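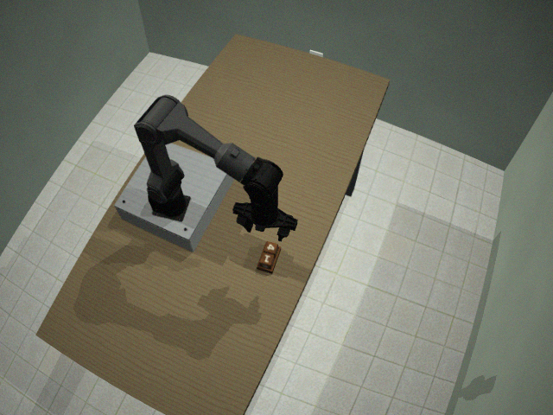

Stadness Hardwax Finish for Tables and Worktops

Item no. 2924

A clear oil and wax finish for indoor wood: dining tables, desks, shelves and workbenches. It soaks into the surface and leaves a low sheen. It does not form a thick film, so a worn patch can be sanded and recoated without stripping the whole top.

Sizes
Small can, for a side table or a repair
Large can, for a full dining table with both faces coated

Sheen: Matte or satin
Color: Clear. Darkens most woods slightly, in the same way a damp cloth would.
Coats: 2 on bare wood, one on wood already finished with Hardwax

How to apply
Sand the bare wood with the grain and vacuum off the dust. Stir the can well, down to the bottom – do not shake it. Put on a thin coat with a short-haired brush or a lint-free cloth, working along the boards. Wipe off whatever is still sitting on the surface after 10 minutes. Leave overnight, then apply the second coat the same way.

The table can take light use after 4 days. Keep hot dishes and wet glasses off it until two weeks have passed. Coat the underside too if the top is solid wood, or it may cup.

Not suitable for
Outdoor furniture, floors, or wood that has been varnished or painted. Old varnish has to come off first. On oily tropical woods, try a hidden spot and check that it dries.

Safety
Rags with oil on them can catch fire on their own. Lay them flat outdoors to dry, or put them in a metal container filled with water and close the lid. Keep the room aired while you work. Keep away from children.

Storage
Press the lid down firmly and store above freezing. If a skin forms, lift it out and strain the rest before use.

Customer comments
"Did our kitchen table in satin. The second coat took much less than the first, so don't buy too much." – Seul-gi Kang
"Good finish, but the smell hung around for a few days. I would do it in the garage next time." – Severino Mateos

Shipping
Ships by ground only. Pickup is available at our Trullescombe store.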